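The Night Shift at Small Claims

By twenty past five the hallway outside the second-floor courtroom in Lester is full, and I mean full. People sit on the radiators. A man in painter's pants has a toilet tank lid under his arm, wrapped in a beach towel. Two sisters are sharing a bag of pretzels and not speaking. It's my fourth visit since January and I still get a little thrill when the doors open.

Lester moved its small claims session to the evening last year, and if you have never sat through one, please go. It's free, the benches are terrible, and you will learn more about your neighbors than in ten years of waving over the fence.

The first case the night I took notes was a deposit. A couple had put down $200 on a secondhand piano and changed their minds before it was delivered. The seller had already paid movers. The judge wanted to know one thing, which was what everybody had written down, and the answer was a text message reading "ok great see you then." She read it aloud twice, very slowly. The couple got back half.

Then came the toilet tank lid, and I won't spoil that one except to say that the lid was entered as an exhibit and the towel was not.
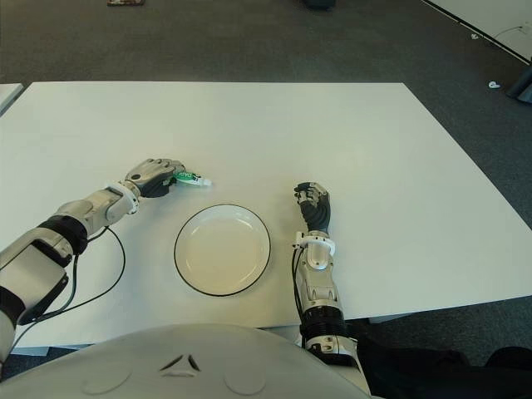 What I love about the place is how quickly it moves. There are no opening speeches. You stand, you say your name, you say what you're owed and why. The judge interrupts constantly, and she's good at it — she can get a person from "well, it all started when my brother-in-law" to a dollar amount in under a minute. Most hearings I saw were done in 11. One man who'd brought a binder with colored tabs looked almost hurt when she told him she'd heard enough and he had won.

The big matter that evening was Trultance, a storage outfit out by the rail yard. Six former renters had filed separately over the same thing: units emptied and the contents sold after a missed payment, with the notice mailed to old addresses. The company's lease gives a tenant 60 days from the date of notice. The renters said a letter sent to a place you've moved out of is no notice at all, particularly when the new address is sitting right there on your last three receipts.

The judge took all six together. She had the receipts passed up, laid them side by side on the bench and went quiet for a good long while. You could hear the vending machine in the hall! Trultance's representative, a polite young man who had clearly drawn the short straw, said the mailing was handled by an outside service called Ellix and he couldn't speak to its address list. She asked who could. He said he would have to find out. She gave him until the next session and told him to bring that person along.

A woman in the front row had lost her mother's sewing table and a box of letters. She was asking for $200, the cost of the table. She didn't put a price on the letters, and the judge, gently, didn't ask her to.

I went around afterward trying to find out whether the evening hours had changed anything. The clerks think so. Fewer defaults, they say, meaning fewer people losing simply by failing to show up. A cook or a bus driver can get here at half past five and couldn't at ten in the morning. That seems like such a plain fix that I kept looking for the catch.

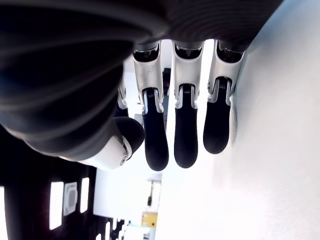
Rainer Tiedemann thinks there is one. Evening court is fine for people who work days, he told me over a bowl of noodles at Lâm, across the street, but half the folks he helps with their paperwork clean offices, and five-thirty is exactly when they clock in. He'd like to see one morning session kept each month. He also wants the claim form cut from four pages to one, and he pulled his own version out of his jacket, folded in eighths, with soy sauce on it.

I read it right there. It asks who you are, who owes you, how much, and what happened, and it leaves nine lines for the last part. He said nine was a compromise, and that he'd wanted six.

The clerk's office has a copy and says it is under review. The Trultance renters, meanwhile, are due back at the next session, and I'm bringing a cushion.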